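Ticket 303: Steamed buns collapsing and wet on top, electric cooker with steamer tray
Location: Jikville, second-floor kitchen
Opened by: Ye-ji So
Assigned to: Essam Ouali
Priority: Low
Status: Resolved

Ye-ji So, 9:10 am
Buns from the electric cooker come out with wrinkled tops and wet patches. The bottoms are gummy and stick to the tray. Same dough recipe we used on the stove at Indora, where it worked. Three batches so far, all the same. Steaming time 15 minutes on the high setting, lid on throughout. Dough is 200 g flour, instant yeast, sugar, milk.

Essam Ouali, 9:42 am
Please confirm:
Water level at start and at finish.
Whether the cooker is preheated before the tray goes in.
How long the lid stays on after the heat is turned off.
Whether anything is placed between the bun and the metal.

Ye-ji So, 10:05 am
Water up to just under the tray. Still plenty left at the end. Not preheated, I put everything in cold and start the timer. Lid comes off as soon as the timer goes. Nothing under the buns.

Essam Ouali, 10:20 am
Water level is too high. At a full boil it comes up through the holes and soaks the bottoms. That accounts for the gumminess. Wrinkled tops are a separate fault, usually over-proofing or a fast temperature drop when the lid is lifted. Change one thing at a time. First test: lower the water by 2 cm, leave everything else as is.

Ye-ji So, 12:15 pm
Test 1 done. Bottoms much better, slight sticking on one bun. Tops still wrinkled and still spotted with water.

Hanane Tazi, 12:31 pm
Adding a note from the old Ticket 163, same type of cooker. The lid is glass, and condensation doesn't all run to the rim, it collects and drips straight down. We wrapped the lid in a thin cotton towel, knotted over the handle so the corners stay well clear of the heat. Spotting stopped. Check that the rim still seats with the cloth on. If it doesn't, steam leaks at the side and the time has to go up.

Essam Ouali, 12:40 pm
Agreed. Test 2: towel on lid, lower water level kept. Test 3, only if the wrinkling continues: high setting until the water boils, then medium for 12 minutes, heat off, lid closed for 5 minutes, then open slowly with the far side lifted first.

Ye-ji So, 2:25 pm
Test 2: no spots. Wrinkling on all buns, worst at the edge of the tray. Going to test 3 with the last of the dough.

Ye-ji So, 3:50 pm
Test 3: tops smooth. Color is a little yellower than the stove ones, I assume from the flour (Skikik brand, the store was out of the usual). Texture inside is even, no dense layer at the bottom.

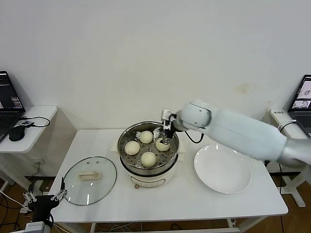 Spacing also matters on this tray. Four is the number I would stay with for buns this size, one each at the back, front, left and right. With five or six they swell into each other and the skin tears when you separate them. Have the serving plate next to the cooker before opening, and put the lid down flat somewhere it won't be in the way of the plate.

Essam Ouali, 4:02 pm
Good. Did you proof for the same length of time in all three tests?

Ye-ji So, 4:08 pm
No. Tests 1 and 2 got 40 minutes, test 3 got 30 because I had already shaped them when I wrote to you. So the wrinkling could be either.

Essam Ouali, 4:15 pm
Then the cause of the wrinkling isn't isolated. Keep both changes, 30 minutes and the resting period. Recording it as "proof time and/or lid opened early."

Meron Mekonnen, 4:37 pm
Can someone update the sheet inside the cupboard door? It still says to fill to the tray. Also, paper squares are in the second drawer if the sticking comes back. Cut them smaller than the base of the bun or they cover the holes.

Ye-ji So, 4:50 pm
Sheet updated. Old line crossed out, new level and timings written under it.

Essam Ouali, 4:55 pm
Closing. Reopen if the wrinkling returns with the usual flour.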